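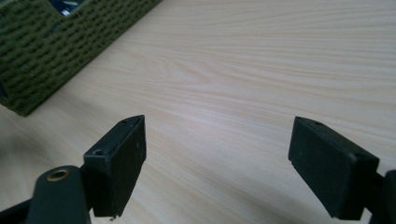 **To:** Sirkka Jääskeläinen, Portfolio Manager
**Re:** Trademark and design clearance, October

## Work completed

The register search for the house marks is finished. We reviewed 1,483 entries across the nominated classes and flagged four for closer reading. Two of those have lapsed and are past the renewal grace period. The other two are live and are dealt with below.

## Status by mark

| Mark | Stage | Next step |
|---|---|---|
| Sestine | Filed, awaiting examination | None |
| Wota | Examiner's report received | Response in draft |
| Cesance | Search complete | Your instructions |

**Wota.** The examiner cites an earlier mark with the same opening syllable. We propose to narrow the specification of goods and file evidence of prior use. The invoices supplied so far cover wholesale only – retail records would help.

**Cesance.** Both live entries sit here. One covers unrelated services and is a low risk. The other, owned by Vlček, overlaps with your second class. A letter of consent is the cheaper course and we recommend asking for it before filing.

## Designs

Drawings for the two design applications have been checked against the formal requirements. Shading on the side views is inconsistent and the draftsperson is redoing them. Filing will follow once the set matches.

## Budget

Spending remains within the approved amount. The Wota response will need a further $3,000, which includes preparing the declaration.

Please send instructions on Cesance by noon on Friday.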